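**Project notebook, Household Handling group. August, entry begun 9.40**

Entry kept by Ojārs Grigaitė. Second reader: Tõnu Lūse. Project name for filing: Ondudham.

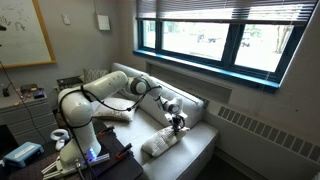 *Cushion task, small patterned cushion held by its upper corner. Arm on the perforated table, sofa alongside.*

**Purpose of the session**

To continue the student project on the handling of soft furnishings, and to decide whether the cushion task is ready to be entered for the Pettigrew student round. The task as written in the rules requires the arm to take hold of a cushion lying on a seat, lift it clear, and set it down against the backrest with the patterned face outwards. Each team is allowed 220 seconds from the start signal, including any second or third attempt.

**State of the equipment at the start**

The table was left in position from the previous session and the marks on the floor still agree with its feet. The clamps were checked by hand before power was applied. One had worked slightly loose and was tightened. Members are reminded that the check is to be made before every session and initialled on the sheet, including on days when the table has not been touched. The sheet has gaps in it.

The cable loop beneath the upper link was inspected through the full range of the shoulder, at slow speed. It does not catch at any position used in the task. It comes closer to the forearm than I would wish when the elbow is folded fully, and a further tie should be fitted between the present one and the elbow. Tõnu Lūse has agreed to do this and will note the length of slack left.

The gripper fingers were wiped with a dry cloth. Lint collects on the inner faces after a morning's work with the textured covers and I believe it accounts for part of the slipping recorded in the last entry. No measurement has been made to support this.

**Method**

The arm was guided by the handheld controller for all attempts, with one student operating and one standing at the stop button. Operators changed after every 5 attempts. Approach was from directly above with the fingers pointing down, as agreed, the sideways approach having been given up in July on account of the backrest.

The cushion was laid on the right part of the seat at a slant. We did not try to place it identically each time. The rules state only that it will be "on the seat", and the students should expect the judges to be careless with it.

**Observations**

1. Taking hold by the corner is dependable. The filling is thin there and the fingers close on a double layer of cover. The seam appears to help.

2. Taking hold nearer the middle is poor. The fingers press the filling down, close on very little cover, and the cushion rolls out as soon as the arm rises. Two operators reported that it looked secure on closing, so the eye is not a good guide and a short test lift should be made part of the routine.

3. A corner hold brings its own difficulty. The cushion hangs as a diamond and swings. If the wrist is turned before the swinging has died away, it arrives at the backrest edge first and falls forward. Waiting 3 seconds at the top of the lift was enough on every attempt where it was tried.

4. The larger cream cushion is too heavy in the corner for the present closing force. It was attempted twice and then set aside. It is not required by the rules, although the bonus section allows it.

5. Bright light from the window troubled the operators from mid-morning onwards. The blinds had been lowered only part of the way. They should be let down fully before timed work.

**Timed attempts**

Timed work began at 11.15. Of the 5 attempts made against the clock, 3 were completed within the limit. The remaining 2 ran over, in both cases after the cushion had been dropped on the seat face down and had to be turned. There is at present no agreed way of turning it. One student pushed it against the backrest with closed fingers until it tipped over, and this worked once. I should like to see it done several times before it is written into the method.

**Discussion with Tõnu Lūse**

T.L. considers that the test lift and the pause can be combined: raise the cushion a short distance, wait, and continue. I agree in principle. He also asks that the controller sensitivity be reduced for the last part of the movement, where new operators tend to overshoot. The Tiltovus settings file will be copied before any change and the old version kept under its present name.

We differ on whether to enter the round. T.L. would enter now and improve the turning afterwards. My view is that the entry form asks for a written recovery procedure and we do not yet have one to submit. The matter is left open until the students have been asked.

**Actions**

- Fit further cable tie and record slack (T.L.)
- Write up short test lift with pause, one page, for the operators' folder (O.G.)
- Try turning by pushing, small cushion only, all operators
- Ask Raketgate for the price of softer finger pads in the same fitting
- Clamp sheet to be brought up to date

Power off at 12.30. Arm left in the rest position, controller put on charge.

*Read, T.L. Regarding item 3: the pause was not tried with the cushion picked up by its lower corner. Please include this next time.*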